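Brulix B2 cable upgrade, is anyone hearing this?

Headphones & Earphones > Cables, Tips and Accessories

lowgain_larry
Posted June 6, 2026

I've had the Grotinell over-ears for a little over a year and I like them a lot. They cost me $289, which is the most I've ever spent on headphones, and for that money I assumed the cable in the box was good enough. Now every second post in the Grotinell owners thread says the stock cable is "choking" them and that the Brulix B2 is a must. The B2 is $191. For a cable.

I borrowed one for two weeks. I went in doubtful and I came out doubtful. I thought I heard a bit more air around cymbals the first night. By the third night I couldn't tell you which cable was plugged in without looking down. So what am I supposed to be listening for? If you have specific tracks, with a time stamp, please post them. "It just opens up" doesn't help me.

tinfoil_tweeter
You need to give it 100 hours. Everybody I know who wrote off the B2 did it in the first week. Mine was bright and kind of thin out of the box and then it settled and the bass filled in.

Also, what are you running it from? If it's a phone dongle you won't hear any difference between cables, because the dongle is the bottleneck.

lowgain_larry
Ashworth desktop amp, the older one with the big knob. Files from the computer over USB. No dongle.

As for the 100 hours, how would I check that? I'd need a second B2 with no hours on it to compare. Did you do that, or did you get used to the sound? I'm asking seriously. My ears adjusted to the headphones themselves over the first month, and no part of them changed that I know of.

mudbanks
It's the second one. He got used to the sound.

A cable is resistance, capacitance and inductance. At four feet into a headphone load, the capacitance and inductance don't matter in the audible range. Resistance can matter if the cable is badly made or the headphones are very low impedance. Measure both cables end to end with a cheap meter. If they're within a few tenths of an ohm of each other, keep your $191.

tinfoil_tweeter
Here we go. Every cable thread, same guy with the meter. You can't measure soundstage with a meter.

mudbanks
You can match levels with one, though, and almost no one in the owners thread has. A tiny bump in volume sounds like more detail. If the B2 has lower resistance it'll play a hair louder, and there's your veil being lifted.

patchbay_pete
I'm somewhere in the middle on this. I've owned three aftermarket cables for the Grotinells, and the only real difference I'd put money on is handling. The stock one is stiff, it picks up noise when it rubs on a shirt collar, and the left plug on mine got loose. The B2 is soft and doesn't do that. It's a nicer thing to own, but I wouldn't call it a sound upgrade. I also wouldn't pay full price for it.

I wrote up the three of them on my page last year and I'll paste the part that matters:

"The stock cable is rubber coated and remembers every bend it has ever had. The Hutley is cloth covered, light, and tangles if you so much as look at it. The Brulix is the best behaved by a good margin.

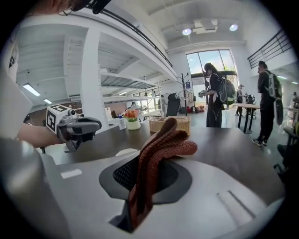

With the volume matched by ear, which I know isn't good enough for some people, I swapped between the Hutley and the Brulix over several evenings and wrote down notes before looking back at the earlier ones. The notes contradict each other. On one evening I called the Hutley warmer, and on another I called it lean. Same album, same seat, same amp. I take that to mean I was hearing my mood.
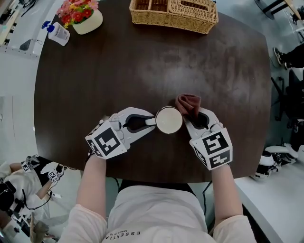 At the table, with a white cup.

The microphonics result was the same every time. Tap the stock cable and you hear a thud in the left cup. Tap the Brulix and you get much less. If you walk around while listening, or you fidget, you'll care about this more than anything in the treble."

That's all of it, more or less. The rest was me complaining about the plugs.

lowgain_larry
That's more useful than the whole owners thread, thanks. The notes contradicting each other is what I'd expect if there's nothing there. I only wish you'd done it blind.

patchbay_pete
So do I. It's hard to do alone, because you can feel which cable it is the second it touches your neck.

velvetpads
Can I disagree with everybody? I did do it blind, with my wife swapping cables behind me while I held still. We did 14 rounds, stock against B2, and I picked the B2 in nine of them. I was sure I heard it. More decay on piano, mainly.

mudbanks
Nine out of 14 is what you'd get from guessing more often than you'd think. Well over one time in five, you do that well or better by flipping a coin. Was the level matched? And could you feel the cable?

velvetpads
Level no. Feel, I guess a little, she had it over the back of the chair. I'm not claiming it's science. I'm saying that I heard something and I kept the cable and I'm happy.

mudbanks
Being happy with it is fine. My problem is with people telling Larry his headphones are choked.

tinfoil_tweeter
So a guy does the blind test you people always ask for, gets more right than wrong, and it still doesn't count. What would count?

mudbanks
Matched levels, more rounds, and nothing touching the listener's neck. Twelve out of 14 would get my attention.

ohmward_bound
Nobody has mentioned balanced. The B2 only makes sense with a balanced output, and the older Ashworth doesn't have one. The newer one does, and it puts out more power that way. If people in the owners thread are going from single ended to balanced at the same time as they change cables, they're comparing two amp outputs and giving the cable the credit.

lowgain_larry
Good catch. I went back through the owners thread and several of them did exactly that. At least one bought the amp and the cable in the same order and then posted that the cable was "the bigger jump." No idea how he separated the two.

tinfoil_tweeter
I've used both outputs and the B2 is better on both — for the record.

ohmward_bound
Louder on both?

tinfoil_tweeter
I use my ears.

lowgain_larry
Okay, I measured. Stock cable 0.4 ohms, B2 0.2, if I'm reading my meter right, and it isn't a great meter. The borrowed one goes back tomorrow. I'm going to get a basic replacement from Hutley when the stock plug dies, and put the difference toward pads, because mine are flat and I'm pretty sure I can hear that.

velvetpads
Pads change everything on the Grotinells. Don't get the thick ones, they kill the bass.

tinfoil_tweeter
The thick ones don't kill the bass. You have to let them break in.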